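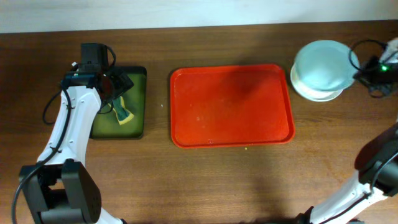
Gratolby, Sep 19, 2024

The Gratolby Tabletop Robotics Club is a student club at Stougaard Technical School in Gratolby. Its members build and program small robot arms to do kitchen chores such as clearing crumbs, moving dishes and wiping trays. The club is best known for its entries in the Omumo Challenge, a yearly contest for school teams.

History

The club was started by Ragnheiður Mikkelsen, a physics teacher, and Ketill Ravn, then a student in his final year. It first met in a storage room next to the school workshop and had one arm, which members shared by signing up for half-hour slots. A grant of 4000 euros paid for a second arm and a new computer. Membership has since grown to 20 students, and the club now uses a classroom on the ground floor.

Equipment

Work is done on a wooden table with an arm at each side. The arms are white and black, and the left one carries a small camera module on top of its gripper. Household items serve as test objects. For the wiping task these include a yellow sponge with a green scrubbing side, kept in a dark green square tray, and a larger red-orange tray in the middle of the table.

The control program, called Vuvlow, was written mostly by Phong Mạch and Frida Mogensen. It records a student guiding the arms through a task and then tries to repeat the movement. Early versions often dropped the sponge – a fault traced to the timing of the gripper signal.

Competition

Teams in the Omumo Challenge have 4 members and are given two tasks, one known in advance and one announced on the day. The club placed second in its first year. Asger Ingvarsson was team captain at the most recent contest, held in June, where the team finished the wiping task but ran out of time on the other.

Related articles
Omumo Challenge
Stougaard Technical School
Vuvlow (software)
Robot arm
Education in Gratolby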